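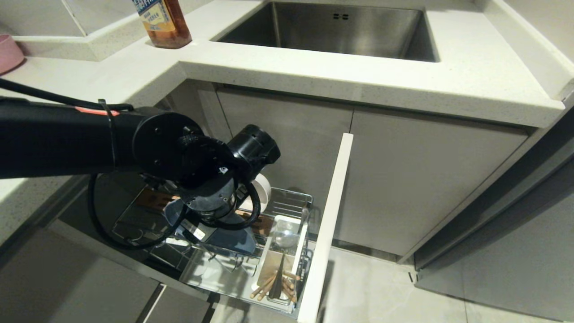 Water pressure on the top floors had to stay where it was, Yetunde Ogunleye told residents at a meeting in March, or the building owners would not sign off on the second phase.

JESORHAM AND SKEDSKA BEGIN SECOND PHASE OF HOT WATER BALANCING PROGRAM

Jesorham, the property management company, has awarded Skedska the contract for the second phase of hot water balancing at its Etim apartment buildings. The work covers 894 apartments. Each hot water return line will be fitted with a Hatix thermostatic balancing valve, replacing the fixed valves installed when the buildings went up.

In a recirculating system, risers close to the boiler room tend to take more flow than they need. Risers at the far end cool down, and residents there run the kitchen tap until hot water arrives. The Hatix valve closes as the return water warms and opens as it cools, so flow is shared out without manual adjustment.

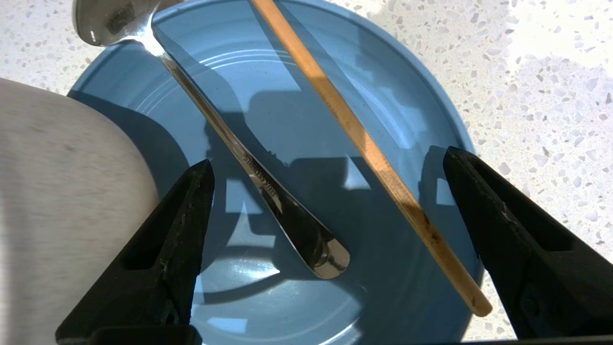

Plate and spoon on a kitchen countertop.

The valves will be set and sealed at the time of fitting. Skedska will log return temperatures on every riser for 20 days before the work and again for 20 days after it. Both sets of readings will be given to Jesorham in full — including any riser that does not meet the target. 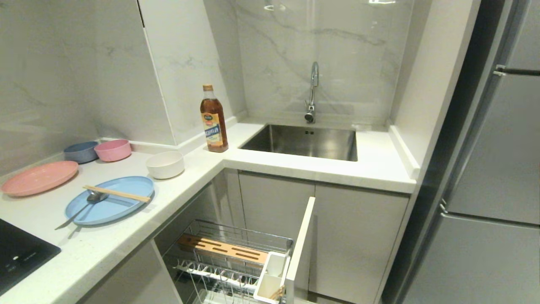 Hot water will be shut off one riser at a time, between 9 a.m. and 3 p.m. Cold water is not affected. Residents will receive written notice 15 days ahead. Access to apartments is needed only where the shutoff valve is behind the kitchen cabinets.

Spare parts for the program will be held on site at Etim. Questions about access should go to the building office.
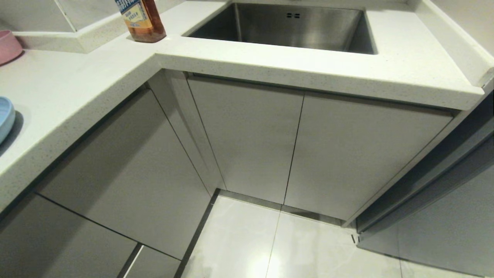 Kitchen corner with stainless steel undermount sink.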